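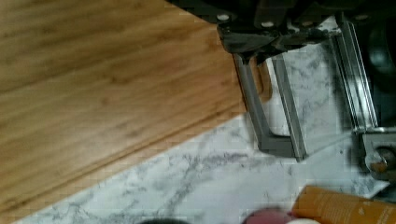

Can the Clakham counter kit be used in a kitchen that people still cook in?
It can, as long as the arm is parked and switched off first.

This README covers the Clakham kit from Fostus, on trial with us since 19 July 2023. The loan comes with the arm, the gripper and 25 recorded practice runs. Setup notes are by Leanne Haworth.

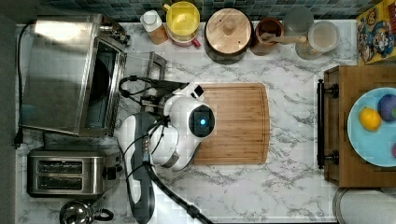

Arm and cutting board from overhead, toaster oven at upper left.

Files
runs/ has the recordings
setup/ has the mounting notes
CHANGES lists fixes up to version 2

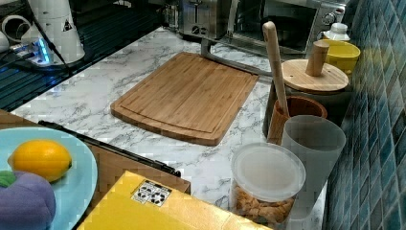

Reading time: 2 minutes

Run the setup check before loading a task. Keep the 5 config files in one folder or the check will fail. Support answers mail on weekdays.
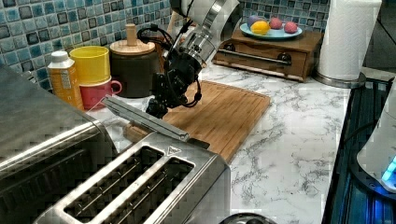
Clakham tasks are written as plain text, one step per line. Name each object by what it is and where it sits. "Lemon" is weak; "yellow fruit on the light blue plate" is safer, and "yellow cup on the mug" works better than "cup". Send corrections to Esther Mollel before the August update.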